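# fliline

Pattern packer for seamless wall and floor prints. You give it a motif, it gives back a tile that repeats without a visible seam. Reads SVG and PNG, writes PNG only for now (SVG out is half done, see below).

Needs Python and nothing else fancy. If you had the old Brustivix scripts, throw them out, the config format changed and the old files will load but give you garbage scale.

## Quick start

```
pip install -r requirements.txt
python pack.py motifs/swirl.svg --seed 66 --out tile.png
```

Takes a few seconds on my laptop. Longer if you push `--density` up.

## Options

| flag | default | what |
|---|---|---|
| `--size` | 660 | tile edge in px, always square |
| `--tries` | 400 | placement attempts before it gives up |
| `--gap` | 2 | min px between motifs |
| `--seed` | random | printed to the console, write it down |
| `--jitter` | off | small random rotation per motif |
| `--density` | medium | low / medium / high |

Notes on these:

- `--gap 0` works but motifs touch at the edges and you get dark blobs when it's printed.
- `--tries` below the default leaves bald patches. Going higher rarely helps, drop the density instead.
- `--jitter` looks great on scribbles and bad on anything with a clear up and down. Letters, leaves, birds – leave it off.

## Motifs in the repo

- `swirl.svg` – round scribble, one color, the one most people want
- `ninh/` – folder of woven looking squares, traced from paper cuttings
- `vimham/` – stripes and broken stripes. Only really work at low density
- `marble/` – vein textures for floors and tabletops. PNG, not vector, so don't scale past 2x

Anything in `wip/` is not finished. Use it if you like but dont open issues about it.

## How the packing works

Short version. Motif gets a bounding shape, shape gets dropped at a random spot, checked against everything already down, kept or tossed. Anything crossing an edge is copied to the opposite edge so the repeat holds. Then a second pass fills holes with smaller copies.

The second pass is the slow part. Turn it off with `--no-fill` while you're picking a seed.

## Printing

- Print one test tile and tape it up before you order the whole wall. Screens lie about scale.
- Matte stock. Gloss shows every bump.
- Leave bleed on all sides, the shop will trim it.
- Black on white is the most forgiving. Light gray on white vanished completely on my first try.
- Corners: start from the back wall and work outward, so any mismatch ends up near the open side.

Look of the thing at full size, circles on the walls and a marble pattern underneath:
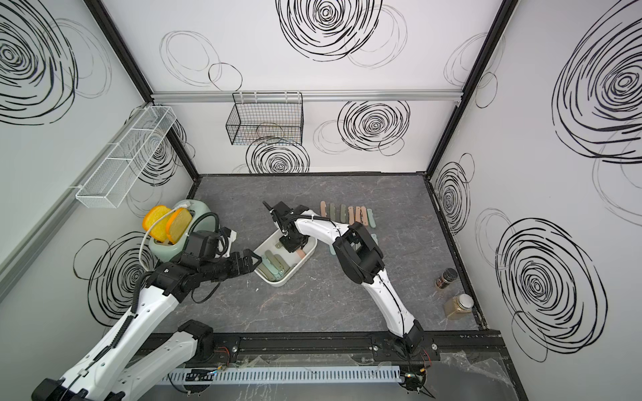

*Black scribbled swirls on three white walls, dark gray marble pattern below.*

## Known problems

- Thin strokes get eaten when the PNG is downsized. Thicken them in the SVG first.
- Transparent PNGs sometimes come out with a gray fringe. Flatten to white before you feed them in.
- Paths with spaces break on Windows. Quote them, should be fixed in September
- Memory use at high density is roughly double what it ought to be. Known, havent found it yet.

## Todo

- SVG output
- non-square tiles
- half-drop repeat
- read the seed back out of the PNG metadata

## License

Code is MIT. Motifs are CC BY, credit "Fliline motifs" and link back to this page. The `ninh/` folder is non-commercial, check the text file inside before you sell anything with it.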